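Notes from the gripper pair upkeep meeting, February 19, 2021
Wainwright room. Minutes: Gediminas Vasiliauskas

**1. Pads**
Lovely news first: the Flundura pads have now done 591 closes and still grip beautifully! We keep them on. Wipe both with a dry cloth before each run and check for lifted corners.

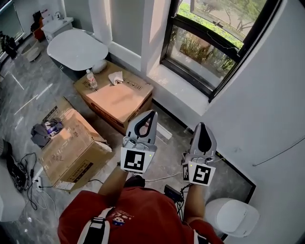 Spare pads go in the Clarlow drawer, 132 left, and please write down what you take.

**2. Jaws**
Gap to be checked with the pair held close together, jaws facing up. If one side lags, loosen the base screws a quarter turn and try again.

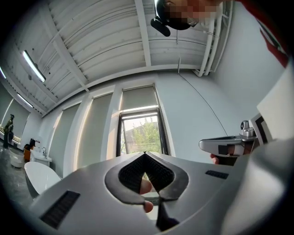
*Jaw gap and textured pads, second gripper alongside*

**3. Markers and straps**
Marker cubes must sit square before the wrist straps are tightened. The new order of straps is really good, very pleased. Full check again after 200 more closes.

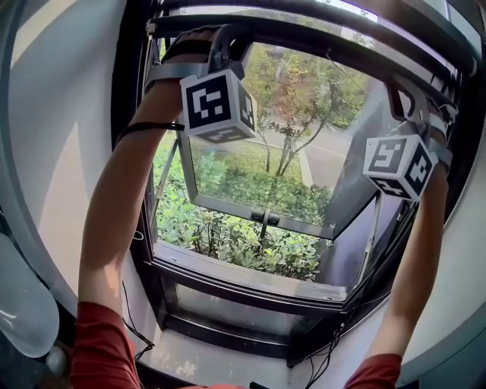
*Both grippers at the window, marker cubes facing camera*

**Actions**
- Gediminas: Nosis screw kit, by April
- All: log every pad swap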